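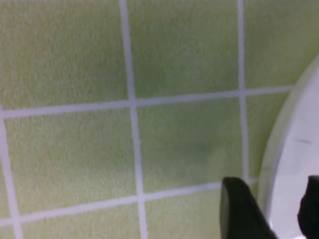 ## 4. Field Use of the Pargate Wrist Kit

### 4.1 What was tested

The Pargate kit is sold by Tessier as an add-on for small arms. It includes a two-finger gripper, a small camera that mounts at the wrist, a cable set, and software that records the camera view together with finger position and arm pose. We bought one kit at list price. It arrived on 28 September 2019, and all results in this section come from that unit and from version 2 of the recording software.

Section 3 covered the bench measurements. The work reported here was done in a tiled home setting on household tasks, mostly at or near a dish rack. We had two questions. Could a person who had not built the setup keep it running for a full session? And were the recordings good enough to label without going back to the operator?

### 4.2 Setup

The arm was the same Zimia unit used in Section 3. Mounting the gripper takes four screws and one connector. The printed guide shows the connector the wrong way up, and we lost most of a morning to that. The software then asks for a finger calibration: fully open, fully closed, then closed on the supplied block. The block is easy to lose, and the kit comes with only one.

Camera exposure is automatic by default. We left it that way for every run reported here, because that is how a buyer will most likely use it. Focus is fixed and cannot be changed by the user.

### 4.3 Image quality on tile

Pale tile is a fair test for a wrist camera. The surface has little texture of its own, and the grout repeats, so software that tracks motion by matching small patches can lock onto the wrong line. In the view that opens this section, the tile color and the lighter grout can be told apart across the picture, and the curved side of the white fixture keeps its shading. The gripper fingers are soft, as expected from a fixed-focus lens with something that close to it.

Both fingers stay in the lower right of the picture in the views printed here. Tessier describes the offset mounting as a way to keep the work area clear. It does that. The cost is that the area past the right finger is mostly hidden, and a labeler working on that side has less to go on.

### 4.4 The dish rack sessions

We chose a rack as the main work area for three reasons: the wires are thin, the parts are dark, and there are many edges running in the same direction. Depth sensors tend to do badly on such things, and the Pargate kit has no depth sensor at all. Figure 1 gives a wrist view over the black rack and tray on the green tile, with a white plate among the upright wires. The ribs in the tray floor can be read in it, and so can the specks on the tile. Fine detail on the black parts is weaker, and the wires have soft edges.

**Figure 1.** Wrist camera view of the dish rack, automatic exposure.
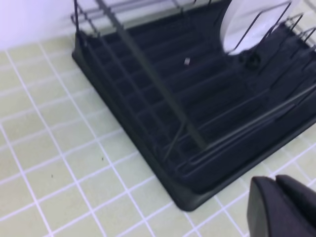
Hiwot Gebru wrote in her comments on our draft that she would not accept the default exposure for dark objects. Her view was that we had been too easy on the kit: "If the target is black and the counter is pale, the counter wins. Lock the exposure on the target or don't publish the failures as the gripper's fault." We think she is right about the second half. In the results below, a missed grasp is listed as a missed grasp only, with no cause assigned.

We do not agree that the default should be left out of the review. The lock setting is on the third page of an advanced menu, and the quick-start guide does not mention it. Yannick Gaillard, who ran the sessions, did not find it until we asked him to look.

A session was a set of short runs. In each run the arm moved to a start pose, the operator took over with the hand controller, and recording stopped when the operator pressed the pedal. We planned 40 runs and did 40. The software saved 39 of them in full. The remaining file had video but no finger position, and the log showed no error for it. We have not been able to repeat the fault.

Labeling went faster than we had planned for. The time stamps on the video and the finger data matched well enough that grasp start and grasp end could be marked from the plot, with the video used as a check. Small pale things against the dark tray were easy to mark. Figure 2, from over the same rack, has one such case near the middle of the tray.

**Figure 2.** Wrist camera view of the rack and tray, with the fingers at lower right.

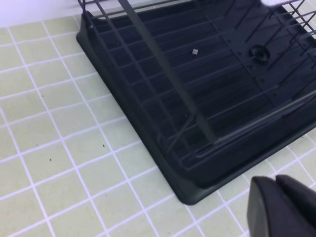
The wires were harder. Labelers were asked to mark which wire was nearest the fingertip at the moment of contact, and on 11 runs the two labelers did not agree. Most of those runs had the wrist turned so that the wires pointed toward the camera. A second view from the side would probably settle most of them. Tessier sells a side camera under the Pakutach name, but it is priced separately and we did not test it.

### 4.5 Wear and support

The finger pads showed no visible wear after the last run. The cable is the weaker part. It leaves the gripper at a sharp angle, and by the end of the sessions the outer sleeve had started to pull back from the connector. We wrote to Tessier about this in January and were sent a clip that holds the cable against the wrist. The clip works, though it blocks one of the four mounting screws and has to come off before the gripper can be removed.

Replacement pads are sold in pairs. The calibration block is not listed as a spare part.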